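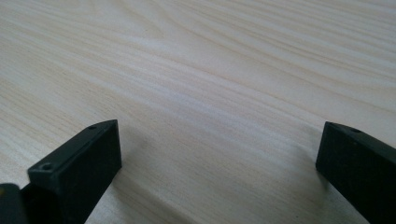 Courses > Wood Materials > Student Projects > Reports

Surface Finishes for Softwood Desk Tops
Vilja Harju and Siiri Partanen

We compared three clear finishes on pine: linseed oil, a water-based varnish and hard wax. The question came from Vernero, a small furniture shop that wanted a finish its customers could repair at home.

Each finish went on 20 test pieces cut from the same batch of boards. All pieces were sanded by hand and left for a week before testing. We then rubbed them with a weighted felt pad for 500 strokes and put coffee, water and ink on them overnight.

The varnish held up best against stains. The oil marked easily, but a light sanding and a new coat took care of most marks. The wax was in between, though ink went through it on almost 50 percent of the pieces.

Drying was harder to judge. The workshop was colder in December than when we started, and the second oil coat stayed tacky for days -- we should have logged the temperature from the beginning.

Vernero has asked for the oil results first. The wax pieces still need a second round with the felt pad.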